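Kuminholm Laundry Demos – README

What you get

3,000 demonstrations of a single arm handling clothes, collected by remote control. The operator holds a Gileo handset, the arm copies the operator, and the clothes do as they please. Each demonstration has wrist video, joint positions, gripper opening and a one-line task note. Notes are in plain English, or whatever the operator considered plain English by four in the afternoon.

Garments were chosen from what people were willing to lend us, so the set leans heavily towards checks. If your model develops a taste for flannel, you know where it came from.

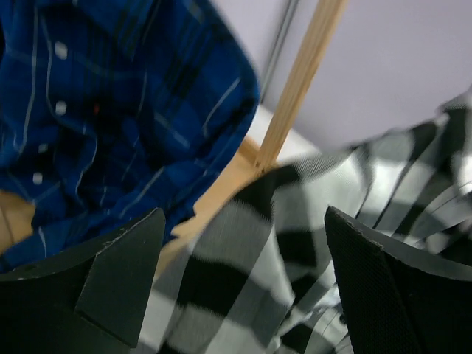 Knits are harder than shirts. They stretch, they sag, and they catch on the fingers at the moment you let go. New operators should do 64 practice runs before recording, and should expect to dislike most of them.

Known problems

Wrist video blurs when the operator hurries. We left those runs in – your robot will hurry too.
Early runs from November use the old Tazi file layout. Run the Multelik converter first, then colour-correct if you care about that sort of thing.
Buttons are not labelled. Please stop asking.

Versions

Version 2, Sat 8 June: fixed the gripper timestamps, removed duplicate runs.

Contact

Mocine's inbox is full, so open an issue and assign it to Mohcine Filali, spelled properly, unlike in this sentence.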